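I voted in February, in the school hall at Faltham, and it took me less time than making a cup of tea. The queue was me and a man with a folded newspaper. We'd all been told it was the council election of a lifetime, so I went home a bit flat. 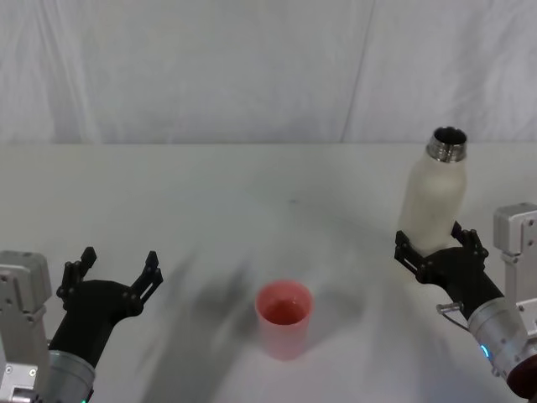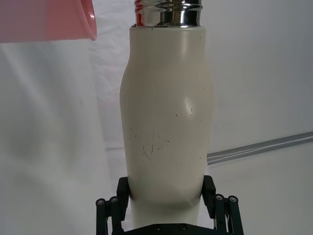
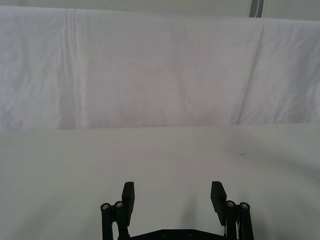 Issue 100 | page 2

Kgomotso Ngubane won our ward by roughly 300 votes, and I'm glad she did. I liked her leaflets (short!) and I liked that she came to the door and argued with me over bus fares. But I keep thinking about the people on my street who didn't go. I've asked a few of them why, probably more than is polite, and most said the same thing: they didn't know what a councillor does all day.

Fair enough, really. I couldn't have told you either until I started sitting in on meetings. The papers come out late, they're long, and they're written as if the reader already works there. Last time the item everyone cared about, the Barkum crossing, was tucked behind a long report on parking permits, and half the public seats were empty by the time they got to it.

So here's my grumble. We spend a fortune on getting people to the polling station and next to nothing on the four years after. Anselmo Paiva, who lost, said at the count that he'd like every ward to hold an open evening each month, with tea and no speeches. I didn't vote for him, but I'd go to that! I think plenty of my neighbours would too, if it was close enough to walk and finished before the kids' bedtime.

Councillor Ngubane, if you're reading, the hall is free most evenings after seven. I've already asked about the key.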